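From: Keerthana Rodrigues
To: brernness-grippers
Date: 08/03/2020
Subject: Re: [grippers] left jaw lagging on knits

Siham Haddad wrote:

> Hi all,
>
> The hand-held on the knitwear table has started closing crooked again.
> The left pad gets there late, the right pad pushes the fabric across,
> and by the time they meet I have a fistful of sock in one corner of the
> jaw and nothing in the other. It is fine on the wooden blocks. It is
> fine on the cups. It only does this on soft things, so of course we
> have two weeks of soft things.
>
> I have tightened everything I can find a screw head for. It got worse.
>
> Is this the bushings, or is it me?
>
> Siham

It's the bushings. It may also be a little bit you, but we'll get to the tightening.

I went through this with the Remo unit in the spring and blamed the finger pads for most of a week. I cleaned them, swapped them, swapped them back, and gave them a stern talking-to. The pads were innocent. What had happened was that lint had worked its way down into the linkage pivots and packed itself around the brass. Hard objects don't care, because the jaw closes on them with enough force to push through the drag. A sock offers no opinion at all, so whichever side is stiffer just arrives late.

Quick test before you take anything apart: power off, unhook the drive, and move each side by hand with one finger. They should feel the same. If the left one feels like a drawer in a rented apartment, you have your answer.

Then, in this order:

Take the pads off first and bag them with their screws. Mark which is left. Rawan swears they are identical and Rawan is wrong, the hole nearest the top sits a hair lower on one of them. It came that way from Nonder and at this point I've grown fond of it.

Back off the pivot screws and lift the linkage arms out. Don't pry against the brass. Ruwan did that with a flathead and we spent the afternoon filing a burr that he described as "cosmetic."

Pick the lint out with tweezers. Do not use compressed air. All it does is move the lint further in, and the rest of it onto whoever has the next desk.

Wipe the bushings dry. No oil. I know the sheet taped inside the Mansour cabinet says a drop of light oil, and I know it has a signature on it. That sheet was written when all we picked up was plastic. Oil plus knitwear makes felt, and the felt goes exactly where you don't want it. If somebody has already oiled yours, clean it off with alcohol and let it sit before you put it back together.

Check each bushing for play while it's out. If you can rock the pin and see it move, change the bushing, and change the one opposite too. A new one on the left and a tired one on the right just gives you the same problem in a mirror. Diệp has a bag of 50 in the gray drawers, under "misc," naturally.

Now the tightening. The pivot screws are supposed to be snug and then backed off until the arm falls under its own weight. Ten to one you have clamped the arm against the boss, which is why it got worse. Everyone does it. The screw looks loose, and it looks loose because it's meant to.

When it's back together, close it slowly on one layer of something thin and watch the top edge. If the fabric bunches up evenly between the pads you're done. If it leans, go back to whichever side it leans away from and give that screw a bit more slack. After that try a fold, then let the other gripper come in and take hold of the loose side while yours keeps its pinch. If your jaw is going to wander, it'll wander then. I run through that 10 times before I sign the book. It takes about 27 minutes including the part where I drop the sock.

As for how often, I'd pull the arms every other week while you're on knits. Pink is the worst for lint, or possibly it's just the easiest to see on black.

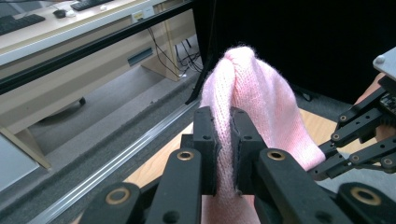
If it still closes crooked after all that, leave it on my bench with a note saying what you changed. "Tightened stuff" does not count as a note.

Keerthana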